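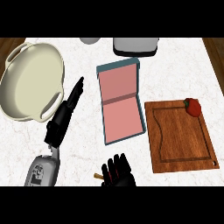

Cream casserole pot on the white marble.

Vimel double glazing or secondary glazing for a 1960s brick veneer?

wattlebird62
Hi all, long time reader, first proper post. We've got a brick veneer from the sixties with the original timber sash windows, and the front two bedrooms are miserable from June to August. You can feel the draught on your neck while you're sitting up in bed reading. Plus we're on a bus route, so there's the noise.

I've had two quotes. One is from Lakiteo for full replacement with uPVC double glazed units, the Vimel range, tilt and turn, white both sides. The other is from a bloke who'd leave the timber alone and fit Piątek secondary panels on the inside with a magnetic strip. There's 4000 dollars between them, and you can guess which way.

My husband wants to rip the lot out and be done with it. I quite like the old windows (the glass has a bit of a wobble in it and the colour of the timber is lovely) and I don't want the front of the house looking like a dentist's. Has anyone lived with either? The kitchen was redone a while back, so that window's fine and isn't part of this.

gumboot_gary
Replace them. We mucked around with secondary panels in our last place and I ended up hating them. Every time you want fresh air you're lifting a panel off and finding somewhere to lean it, and then the dog knocks it over. Went uPVC in this house and I haven't picked up a paintbrush since. That alone is worth the money to me.

Horațiu Stanciu
I'd go the other way, Gary, at least for her. Sixties sashes are often decent hardwood and they'll outlast most of us if somebody keeps the paint up. Before you spend anything, wattlebird, have a look at where the air is getting in. Go round on a windy night with a stick of incense and watch the smoke. On ours the worst of it was coming from behind the architrave, where the builder had never filled the gap between the frame and the stud. New glass would have done nothing at all for that.

We did 14 windows with secondary panels, mostly by ourselves. Took the architraves off, filled the gaps, new brush seals on the sashes, then the panels. The bus noise went from "what did you say?" to a sort of hum.

gumboot_gary
14 panels to take off and put back every time the weather turns. No thanks mate.

Horațiu Stanciu
Well, no, we leave most of them on till spring and only open the ones at the back. They live under the spare bed over summer in old doona covers. It's an afternoon's work twice a year and I put the cricket on.

tilda_on_the_hill
Can I ask what the gap is between your existing glass and the panel? I was told that for noise you want a big one, 100 mm if the reveal is deep enough, and that an ordinary sealed unit can't compete on traffic rumble with its skinny little gap. For warmth it doesn't matter nearly as much. So if the buses are what's driving you up the wall, I'd be leaning secondary too, or asking Lakiteo for laminated glass in one of the panes. Ask them for it in writing, our quote had "acoustic" on the front page and plain glass in the schedule!

wattlebird62
Ooh, thanks Tilda, I've just been and checked and mine says "acoustic option available", so I'm guessing that means it's extra. Reveals are pretty deep, I'd have to get the tape out.

Horațiu, did you get any condensation between the panel and the old window? That's the bit that worries me. I wipe the sills down every morning in winter as it is.

Horațiu Stanciu
A little in the bathroom and none to speak of elsewhere. The inside panel has to seal better than the outside window does, so any damp air in the gap can find its way out. Don't go mad sealing the old sash on the weather side.

brolga_brian
Retired glazier here. Bit of sense from everyone, but I'll disagree with Horațiu on one thing. Hardwood sashes last if they've been looked after, and plenty haven't been. Push a screwdriver into the bottom rail and the sill at each end. If it goes in like cake, you're up for joinery repairs before any panel goes near it, and your 4000 will disappear quick smart. I'd also want to know how they plan to get the old frames out. In brick veneer the flashing under the sill matters a great deal, and I've seen crews cut straight through it and cover the mess with a bead of silicone. Ask Lakiteo what they do about flashing. If the rep goes quiet, there's your answer.

gumboot_gary
Mine did the flashing properly, for the record. Took them 2 days, no dramas.

brolga_brian
Good to hear. Who was it?

gumboot_gary
Local crew, but the frames were Wosness. Not the cheapest. The handles are a bit plasticky and one of them's gone stiff already, but they're warm and the kids can't hear the garbo any more.

tilda_on_the_hill
Stiff handle on a tilt and turn is usually the sash dropping a touch. There's an adjustment on the bottom hinge, Allen key, quarter turn at a time. Ours needed it after the first summer.

gumboot_gary
Cheers, I'll have a go at that. Been blaming the teenager.

wattlebird62
Update for anyone following along. Screwdriver test done — the left bedroom is solid as a rock and the right one is a bit soft at one end of the sill, maybe the length of my finger. Incense test also done, with husband holding the torch and complaining about the smell. Smoke went sideways at the architrave in both rooms, exactly like Horațiu said!

So we're going to pull the architraves and fill those gaps first, and get the soft sill looked at. Husband still wants the Vimels. I've told him we can have the argument again once the draught's sorted and we know how much is left to fix. Brian, is that sill something a handyman could do, or do I want a proper joiner?

brolga_brian
Finger length, a careful handyman can cut it back to sound timber and splice in a new bit. Make sure he primes the end grain. If he turns up with nothing but a tub of filler, send him home.

tilda_on_the_hill
And take photos of the gap before you fill it. I always wish I had when I'm trying to remember what's behind the plaster.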